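Small things in small tins: how we keep the sewing and repair supplies
Speaker notes, Wednesday session, 30 minutes with questions

Slide 1. Title
Good morning and thank you for coming so early. My talk is about storage of very small items. I work in the repair room at Grarnska, where we mend bags, lamps and small household goods. Please stop me if I speak too fast.

Slide 2. Where we started
When I came to the repair room, we had one deep drawer for all small metal items. Hooks, clips, pins, rings, everything together. In March we emptied this drawer on a sheet and sorted it. It took us the full afternoon. We found 207 items, and many of them we had bought again in the meantime.
(Wait a little here. People usually laugh, they have the same drawer.)

Slide 3. What we tried first
Plastic boxes with compartments, from Sarico. They are cheap and they stack well. The problem for us was the walls between the compartments. They did not reach up to the lid, so when the box was carried on its side, the small items moved to the neighbor compartment. After two weeks we had again a mixed box, only a more expensive one.
Then we tried paper envelopes. I do not recommend it. Pins go through.

Slide 4. Small tins
Now we use small metal containers, one kind of item in each. We have 21 of them on the shelf. The rules are simple:
- one layer only, laid in rows
- all items point in the same direction
- the lid is closed before the tin leaves the table
- the label goes on the bottom, the lid stays free
With rows, you see a gap quickly when something is missing. With a heap you must pour it out.

Slide 5. The table
Leave this slide on while you talk.

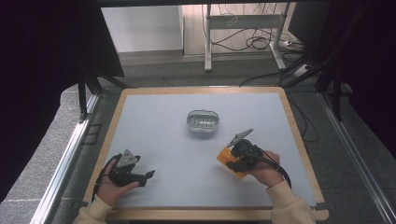
Small oval container on the work table, silver items in rows under the lid.

Say: the table top is light blue, and the wooden border goes around it. I like a pale surface for this work, because a dark pin is easy to find on it. Silver on pale blue is a little more difficult, I must admit, and for this we turn the lamp lower.
Put only one tin on the table at one time. Two open tins is how the mixing begins.

Slide 6. What it costs in time
Filling one tin in rows takes us 8 minutes. Pouring it in takes a few seconds. My colleagues at the Okafor branch think this is too long, and for screws they are maybe right. For pins and hooks I would still do the rows.

Slide 7. Open points
We do not have a good answer for items longer than the tin. Flundance has a long model, we have ordered two and they are not here yet.
Ask the audience: how do you store needles of different length?

Handout is at the door. Remember to collect the sample tins before the next speaker.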